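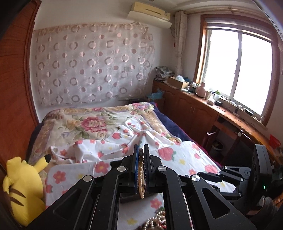
Testers wanted: Uçar hand-held gripper kit

Flimatton reviews household gadgets and the kits sold to people who build them. Our next long test is the Uçar hand-held gripper kit, and we need people in Flustholm and Fledton to use it at home for small, fiddly jobs.

The maker says anyone can pick it up and be sorting jewellery, folding pillowcases and pairing socks within minutes, and that what you record will be good enough to teach a robot the same job. We have heard that sort of thing before. The last kit we tried came with 151 pages of instructions and a strap that gave out before lunch.

You would do 34 short tasks at your own pace, in your own rooms, with your own things. Necklaces and anything else that tangles are very welcome. Sessions last 60 minutes and you would do 2 a week through November.

Please don't apply if you already love the product. We want people who will write down every slip, dropped bead and sore wrist — and say so if it does the job well. Uçar has no say in what we print.

We pay by the session, and the kit goes back at the end. You must be over 18. No technical knowledge needed.

Write a few lines to Sinan Kozan at the Flimatton office. Questions about pay go to Lauri Jääskeläinen, mornings only.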